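Journal > Home and Garden > Diary

Home Diary Archive Letters Contact

3 min read

December

Up at six, dark until nearly eight. Answered Sushil Singhal's letter about the spring numbers and then gave the morning over to the artificial flowers for the Indale window. The hall wants 66 stems in all and the first 14 are due before the month is out. I have a budget of 400 pounds, which has to cover the ribbon and the van as well.

Greenery first. I like to see the leaves spread out singly before I decide what goes with what.
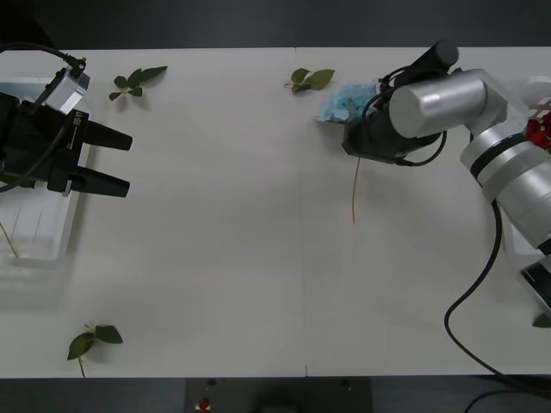 Leaf sprigs on the white table, beside the clear tray.

The sprigs with two or three leaves are the useful ones. They fill a gap at the neck of a vase and don't show from the street. I have asked Zuritz whether they can send more of the short ones.

Soup at one. Rain after that, so I stayed in and went back to the flowers.
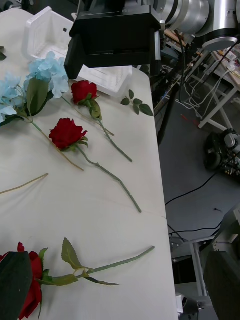
Vol. 3, p. 14

Red roses and the pale blue hydrangea. I was doubtful about the blue when Qian suggested it, but next to that red it holds up well, and its green leaves are broad enough to hide a bit of wire. The rose stems are long and I am in two minds about shortening them. The Tondness vases are tall, so probably leave them. The beige stems can go at the back for height.

Wrote to the hall about access to the window. Bed early, with a sore neck. Need to buy more florist's tape and a stamp for Sushil's parcel.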